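Sorting fruit into trays on a wooden table - what kind of trays, and do I need to oil the wood?

Posted July 26, 2023 by Firdevs Altıntaş

I have a light wood work table, the kind with a top made of strips glued side by side. I paid 225 for it in January. I want to use it for sorting fruit and small gourds by type before they go into bowls or get packed for neighbors. At the moment I dump everything in one big bin and the soft ones at the bottom get bruised.

My idea is small trays in different colors, one kind of fruit to a tray. Two questions. Is plastic fine for this or should I be looking at something else? And does the wood need any treatment if fruit is going to be on and off it all day? It has had nothing on it since I bought it. The table stands on a concrete floor and the room gets cool at night, if that matters.

2 answers

Ferhat Gökçe

Plastic is fine. I have used shallow plastic trays for years and they wash up in the sink. Get them shallow enough that you are never tempted to stack fruit two deep, and leave space between the pieces. A tray that looks half empty is doing its job. If one plum goes bad with room around it, you lose one plum.
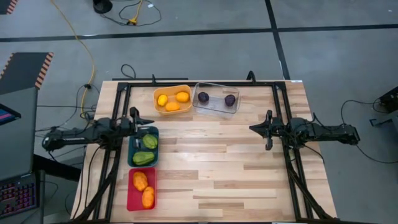

Color helps more than I expected. Give each kind its own color and stick with it, so lemons always go in the same tray and gourds always go in another. Keep one clear container for dark fruit. Purple skins are hard to read in a dark tray and you can check the sides of a clear one without picking anything up. Put the trays toward the back and left of the table if you are right-handed, and keep the near right part of the top open. You need somewhere to set down the ones you haven't decided on.

For the wood, wipe it with a damp cloth when you finish and dry it right away. Food-grade mineral oil, thin coat, leave it overnight, wipe off what is left. I do mine 4 times a year. Don't use olive oil or anything from the kitchen cabinet, it goes sticky and starts to smell. If the top feels rough afterward, sand lightly along the strips and oil it again.

Gourds can go in the same kind of tray but don't leave them against ripe fruit for days. They keep much longer on their own.

Bermúdez

Agree on mineral oil. I used the Lulis one and it was OK, nothing special. Also put felt under the table legs - concrete can be damp. I can't help with trays, I just use cardboard.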